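I've been meaning to write about the record bag since June, when my sister-in-law Rukhsana Sial rang at half past seven in the morning to ask whether I still had "that big orange thing with the straps". I did, and I do, and I'm afraid she can't have it, though I felt rotten saying so (she wanted it for her singles, bless her, and there are a great many of them).

It's a Hutberg, for those who like to know these things, and I bought it second-hand from a chap in the next village when I started playing records at weddings and the odd birthday do. It holds up to 121 LPs, or so the tag says, but I'd never load it that full unless you've got a strong friend and a ground-floor venue! I take a good deal less than that, with my headphones squashed down the side and a tea towel over the top, and it goes in and out of the car without much swearing.
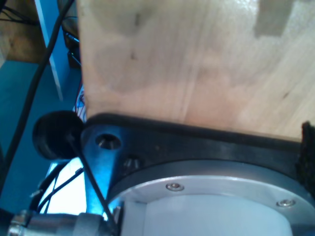
*Pale wood against black metal.*

Before the Hutberg I had a hard case from Utemora, with metal corners and two catches that bit my thumb every single time. Lovely to look at. It weighed nearly as much empty as the bag does with a decent evening's music in it, and the foam inside had gone to crumbs, so that every sleeve came out looking as if it had been at the toast. I kept it for six years out of pure stubbornness, and then Junaid Yousafzai, who I share most of my bookings with, offered to swap it for a pair of speaker stands and I nearly threw it at him.

He has looked after it far better than I did, I must say. He cut new foam for it, put felt along the lid, and oiled the catches, and he now keeps all his leads and adaptors in there instead of records.

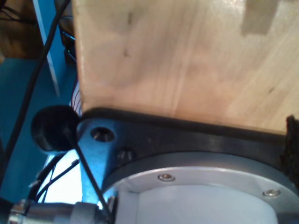 The leads were always my weak spot, and I still haven't found a way of packing them that I'm truly happy with. At the moment they live in a cloth roll from Niazi with 13 pockets, which sounded like plenty when I ordered it. The short ones go in beautifully. The long ones come out in a sort of nest, whatever I do, and I've had a whole room of people in their best clothes waiting for the first dance while I untangled one on my knees behind a curtain.

If you're buying your first bag, do fill it before you fall in love with it, and then carry it up a flight of stairs. Check the stitching where the straps meet the base as well. Mine has been mended there twice, and the second time I used upholstery thread, in brown, which was all I had in the tin.

Rukhsana has gone for a little Citari box on wheels in the end, and she's very pleased with it. She's bringing it over next month so we can play some of those singles, and I've promised to make the lamb.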